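How to Run a Mid-Year Goal Review With Your Team
July 17, 2025

Most small companies set goals in the first weeks of the year and look at them again when the year is nearly over. By then it is too late to change much. A review in the middle of the year gives you enough history to see what is working and enough time left to do something about it. The steps below are the ones we use with clients at Suklow, and they fit any team small enough to sit around one table.

What you need before you start

Find the goals as they were first written. Don't work from memory, and don't use a cleaned-up version someone made in the spring. If the originals are in an email thread, print the thread. You also need whatever numbers go with each goal — sales, hours, late orders, new customers — through the end of the last full month.

Block out 2 hours. Hold the meeting in the morning if you can, and leave phones outside the room. Send the goals to everyone a few days ahead so that the meeting doesn't start with ten minutes of silent reading.

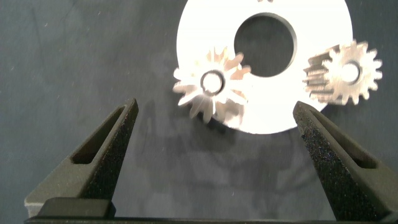

Step 1: Sort the goals

Write each goal on its own card or sticky note. Put the cards into groups: on track, behind, finished, and no longer relevant. Do this quickly and without discussion. If two people disagree about where a card goes, put it in "behind" and move on.

The last group matters more than people expect. A goal written in January may depend on a customer who has since left or a product you decided to drop. Keeping it on the list makes everyone feel they are failing at something that no longer counts.

Step 2: Ask one question about each goal that is behind

The question is "What would have to change for us to finish this by the end of the year?" Write the answer on the back of the card. It should name a person, a cost, or a block of time. "Try harder" and "communicate better" don't go on the card.

One of our clients, Paulauskas, had a goal of making 600 follow-up calls to past customers and had made very few of them. The answer on the card was that the calls belonged to the front desk, and the front desk was answering the phone all day. They moved the calls to two afternoons a week in the back office.

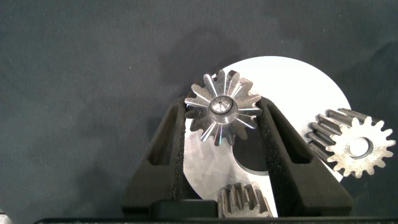

Gear held in front of a round disc, gray cloth behind.

Step 3: Cut the list

Add up what the "behind" cards would take. It will almost always be more than you have. Pick the ones you will keep and cross out the rest. I suggest keeping no more than three. Crossing out a goal is a decision, so write down who made it and why, in one sentence, on the card itself.

If money is the limit, set the figure before you choose. A team with $4000 left to spend will choose differently from a team that thinks it might find more in the fall.

Step 4: Rewrite what is left

Each goal that stays gets a new sentence with a result, a date, and one name. Shared goals tend to sit, so even when four people will do the work, one of them owns the card. Read each sentence out loud. If the owner hesitates, the date or the result needs to change before the meeting ends.

Tavion Begay, who runs our workshops, has teams write a first action next to each goal, small enough to finish within a week. Booking a call counts. So does asking for a quote.

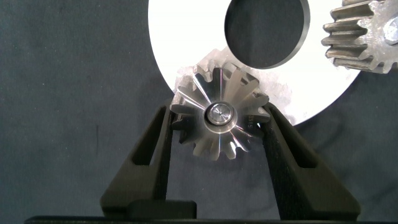 Step 5: Set the check-ins

Put a short check-in on the calendar every 28 days. Fifteen minutes is plenty. Go through the cards in the same order each time, and for each one the owner says what was done, what is next, and whether the date still holds. Problems that need a longer talk get their own meeting with only the people involved.

Plan the final review for November. December fills up with year-end work and vacations, and you want the results in hand when you start on next year's plan.

Step 6: Store the cards

Take a photo of every card, front and back, including the ones you crossed out. Save the photos with the original goals. When you plan the next year, the crossed-out cards are useful for spotting goals that come back every January and never get done.
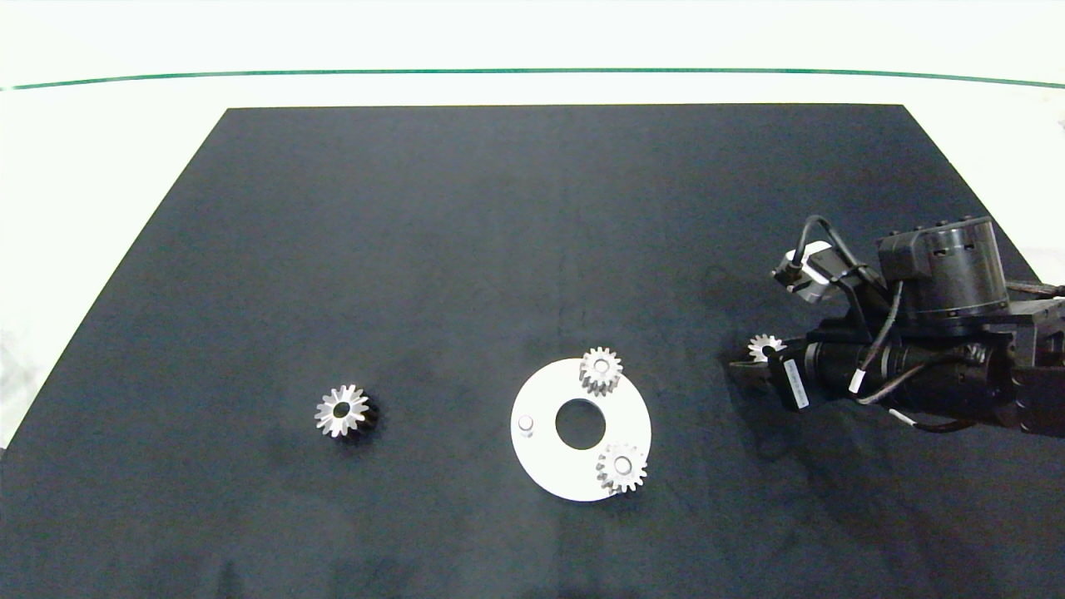
What if a goal was finished early?
Mark it finished and leave it alone for the rest of the year. Raising the target halfway through teaches people to go slowly, and the spare time is usually better spent on one of the goals that is behind.

If you want a printed copy of the card layout we use, ask for it through the contact page and we will mail you a set.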